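Two hands on the packing bench
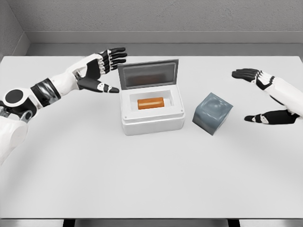
The bench in simulation, with the box open, the orange block inside and the cube still on the table.

I've worked in the dispatch room at Zallwood for a good while now, mostly packing chilled samples. A box comes down the line, you open it, put the sample in, put the cold block in beside it, close the lid and send it on. On a busy shift in June we did 1,046 of them between us. My thumbs knew about it.

The company signed on with Heiskanen last year to see if a two-armed robot could take over part of that job. Before any hardware showed up they built our bench on a computer and let the robot try it there. They put the simulation up on the lunchroom screen and a few of us stayed back to watch. It's all very clean. White table, grey walls, no tape gun, no coffee cups, no pile of labels with somebody's elbow on it.

I had expected a gripper like the pincers on the Erico unit out back, which lifts cartons and does nothing else. This one has proper hands with thumbs. The engineer told us the hands were chosen because our boxes were made for hands, and the company didn't want to replace the boxes. Fair enough. We've got 700 of them in circulation and the lids on the older ones stick.

The lids are where I had something to say. When you've done the job a long time you hold the lid back with the side of your hand while you load, and you don't think about it. I only found out I did it when they asked me to go slowly and explain each step. They wrote it down. I spent two afternoons at that, and it was odd to be asked so many questions about something I'd never had to put in words. I was paid my regular rate for it. A couple of the others thought we should have been paid more, seeing what the information was for, and I think they had a point.

What changes for us is the next thing. The plan as it stands is one robot on one bench, doing the standard boxes only. Odd sizes, returns and anything that arrives damaged stay with people. The packing crew goes from four a shift to three, with the fourth person moving to checking and to looking after the robot. Nobody has been let go. We were told the numbers would be looked at again after 25 weeks, and I don't know what happens then. I asked and didn't get much of an answer.

The training for the looking-after job is 69 hours, part of it on the Waltik software and the rest on the floor. I've put my name down. It pays a bit better and my thumbs could use the rest - though I'll miss the talk across the bench, which is most of what gets you through a night shift. Checking is done in the side room with the door shut because of the temperature.

I've also asked for a stop button on both sides of the bench. The drawing we were shown only had it on the left, and the aisle everyone walks down is on the right. They said they'd look at it.

The real arms are due after the cold store is rewired. Until then we're packing the same way as always, and the older lids still stick.

Posted 11/8/18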